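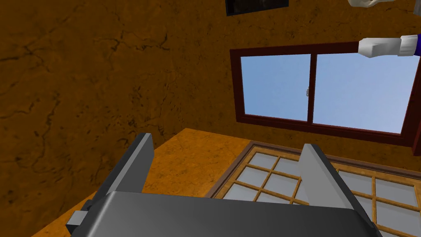

Blick auf den Boden, kleiner Raum

Umfragen zum Königshaus – wie viel sagen sie?

Pelel schrieb:
Guten Abend zusammen. In der Zeitung stand im November eine Umfrage, nach welcher 39 Prozent der Befragten die Monarchie durch einen gewählten Präsidenten ersetzen möchten. Ich lebe seit 20 Jahren nicht mehr in meinem Geburtsland und verfolge dieses Thema mit Interesse. Mir scheint die Zahl hoch. Wie sehen Sie das?

Costa schrieb:
Kommt auf die Frage an. Wenn man fragt „Sind Sie zufrieden mit dem König?“, bekommt man ganz andere Werte.

Bogdan schrieb:
@Costa Das stimmt nur halb. Die Frage war in beiden Jahren gleich formuliert, und der Wert ist um 2 Punkte gestiegen. Das ist ein Trend.

Costa schrieb:
Zwei Punkte sind kein Trend, das liegt in der Fehlertoleranz!

Pelel schrieb:
Danke für die Antworten. Mit der Fehlertoleranz bin ich einverstanden. Trotzdem finde ich es bemerkenswert, dass die Jüngeren so wenig Interesse an den Hochzeiten und Jubiläen haben – in meiner Familie hat man sich dafür noch vor dem Fernseher versammelt.

Ellus schrieb:
Meine Tochter schaut so etwas gar nicht. Die Kosten ärgern sie, mich übrigens auch.

Bogdan schrieb:
Ein Präsident kostet auch Geld, Ellus.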